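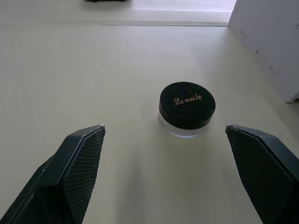 Refill counter for creams and balms opens at Umstead market hall

Shoppers in Umstead can now get their face cream, hand balm and body butter topped up by weight. The Sosico refill counter opened its shutters in the market hall in September, and the line on the first morning went back past the cheese stall and halfway to the doors!

It's a simple setup. You bring a clean, dry jar with a lid that closes properly, the counter weighs it empty, and you pay only for what goes in. Any jar will do, from any maker, as long as it is small enough to sit on the scale and wide enough at the neck for a spatula. People turned up with old jam jars, spice jars, baby food jars and a good many of those little screw-top cosmetic pots that tend to pile up at the back of a bathroom drawer.

There are 26 products to choose from at the moment. Most are plain, unscented basics, which was the thing people in the line seemed happiest about, but there are also a rosemary hand balm (gorgeous, and very green), a thick oat cream for dry elbows and heels, and a lip balm that smells faintly of oranges. Everything is mixed at the Sosico workshop in Stosstead and driven over twice a week in lidded steel tubs. Each tub carries a card with the full ingredient list and the date it was made, and the staff will happily read it out to anyone who left their glasses at home.

The idea started in Stosstead, where the workshop has run a refill shelf by its front door for the past two years. Regulars from Umstead had been making the trip over the hill with bags of clinking glass, sometimes filling up for half the street in one go. When the old key-cutting booth beside the flower stall came free in the spring, the workshop asked for it, and the market said yes.

Prices depend on the product, and the smallest amount sold is a quarter ounce, enough to try something out for a few days before filling a whole pot. That turned out to be the hit of opening day. One woman went home with four different creams in four egg cups covered in wax paper, and there was a very cheerful debate at the counter over whether the oat cream or the shea butter was better for gardeners' hands. (The gardeners were split.)

For anyone who arrives without a jar, there is a swap box at the end of the counter. Empties can be dropped in, they go back to Stosstead to be washed and heat-dried, and anyone may take one for free. By closing time on the first day it held 33 jars in all sorts of shapes, and a few handsome ones had already found new owners. Pump bottles and tubes can't be accepted, and neither can anything with a cracked rim or a missing lid.

A few tips from the counter: soak the label off in warm water with a spoonful of baking soda, let the jar dry overnight with the lid off, and wipe out the threads of the lid as well, where old cream likes to hide. Jars that come in damp will be politely handed back, as water can spoil a fresh batch quickly. Creams keep for up to 4 months once filled, and the balms, which contain no water, last quite a bit longer.

A second counter is planned for Massawe, in the covered arcade by the bus station, and the workshop hopes to have it running before the holidays. Shampoo and liquid soap may follow there, where there is room for a sink.

The Umstead counter keeps the same hours as the market hall and takes cash and cards. The rosemary balm sold out by noon on opening day, with a fresh tub due on the next delivery, so early birds will have the best chance at it.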